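What I learned about kitchen towels after moving to Lundska

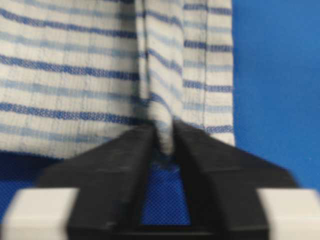
When I moved to Lundska three years ago I brought two suitcases and no towels, so in August I went to the market and bought the cheapest pack I could find. There were 12 in it, all very soft and fluffy, and they did not take up any water. I dried a plate and the plate stayed wet. My neighbor told me I must wash them a few times first, and I did this, but it did not help much. Since then I have become a little serious about this subject. The kind I like now is a woven cloth, off-white with blue stripes, one stripe dark and the next one pale, and if you look closely the white threads go through the blue so the stripe looks a bit speckled. In my parents' house we had only plain ones and I thought stripes were for restaurants.

The mistake I made for a long time was fabric softener. In my country everybody uses it, for everything, and I used it also for the kitchen things. It leaves something on the threads and then the water runs away over the cloth. I stopped using it in spring and after a month even two of the old market towels became useful.

I wash them at a high temperature, separate from clothes, usually on Saturday. My machine is a small Latuheru which came with the apartment and it makes a terrible noise at the end, but it washes well. I do not iron. My mother irons kitchen towels and folds them in three, and I respect this.

About linen I am still not sure. I bought one piece from Jiltex for 700, in the sale, and it was stiff like paper for many weeks. Now it is the best one for glasses, it leaves nothing behind. The full price is 1290 and for this money I would not buy it, I think. Cotton is good enough for plates and hands.

Next month I want to try sewing small loops on the corners, because the hooks in my kitchen are too thick and everything falls on the floor.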